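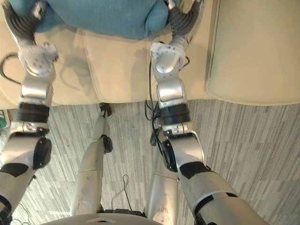

# Can it tidy the sofa yet?

I have been asked this by pretty well everyone since I started spending my afternoons with the Plidura household trial, and my answer gets longer every time, so I thought I would put up some pictures and let people look for themselves while I ramble on alongside them. The robot is called Drorkine (a name I had no hand in), the sofa is cream, and the job is the one most of us do without thinking before visitors come: pick up the soft things, give them a shake, fold what can be folded and put it all back where it looks nice.

The top picture is the part I like best, both hands closing on the teal-blue bundle on the seat. I had always supposed that two hands would be twice the trouble of one, and for the people writing the programs I dare say they are. For somebody watching, though, it suddenly looks like housework.

## The big white fleece

A fleece is a lovely thing to have over your knees and a dreadful thing to give to a machine. It has no proper shape of its own, it sags wherever it isn't held, and when it is bunched up you can't see the corners at all. You and I would run our fingers along the edge until we felt one. Drorkine mostly has to look for it, and it does a great deal of looking!

One end of the cloth in each hand, held up off the carpet, with the left corner drooping and a good lump of fleece spilling over the fingers on the right: 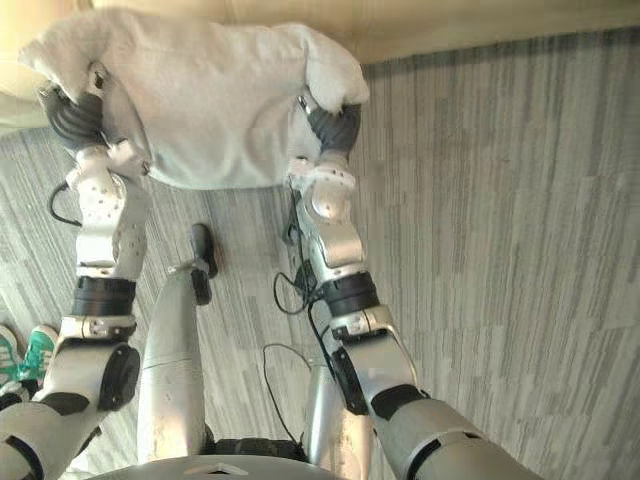
## Down among the joints

I worked for years on the floor at Tevex, where the machines stood behind yellow fencing and moved the same part from the same tray to the same belt, and did it beautifully, and would have gone on doing it beautifully with no part there at all. A shift was 500 parts and you could set your watch by it. So I came to the household work with a fair bit of respect for automation, and also with a strong feeling that a living room would make a fool of it. Nothing in a living room stays in its tray.

My old workmates always want to see the mechanical bits, so this one is for them: black rubber bellows folded round the wrist joint, a bright metal cylinder coming out below, and the soft furnishings all about it. 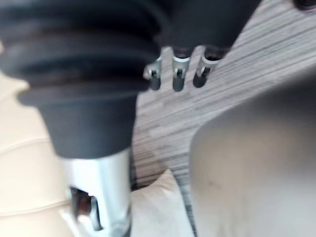
What changed my mind, or half changed it, was the log. Plidura let me keep my own, in an ordinary exercise book, and I wrote down every attempt at picking up a cloth from January onwards, whatever the cloth and whatever the mood in the room. I got to 205 before I ran out of pages. In the first 100 I wrote "dropped" so often that I took to putting a D. By the end of the book there were whole pages without one, and the pages were longer too, because there was more happening worth writing down. Folding is another matter. I would call what it makes a parcel, and my mother would have called it something worse, but a parcel can be put on a shelf and a heap can't.

The same goes for shop work, by the way. The Nikolaidis shop, which sells bedding and curtains, sent two people over to see whether a machine could straighten up the display tables after closing. They were very polite and stayed for tea. I think they had hoped for a yes, and what they got was that it might manage the throws if they didn't mind waiting, and that the fitted sheets should be left well alone (I can't fold those either).

## Cloth against cloth

Now for the really fiddly business, when one soft thing lies on another. The teal knit has a surface of tiny raised loops, and the black fabric beside it is smooth and dark and shows hardly anything in its folds. A notched gripper tip is tucked into the gap between the two, with a pale, rounder finger pressing into the knit lower down.
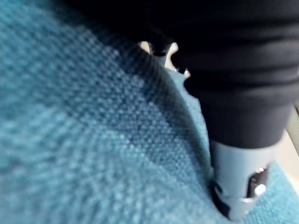
Arben Delić, who has been on the trial longer than I have and is far more patient, thinks that telling one cloth from another by touch will come before good folding does. I thought it would be the other way about, and we have a packet of biscuits riding on it. He has put me down for 3 more months of log-keeping so that neither of us can fudge the result.

Would I have one at home? I would have it for the picking up, today, if it could be taught to leave my knitting bag alone. I would not want to be in a hurry, and I would still go round after it to plump the cushions, but then I used to go round after my sons as well. If you would like to come and watch, the afternoons are best, after two o'clock. Do bring a blanket or an old jumper of your own for it to try, the woollier the better.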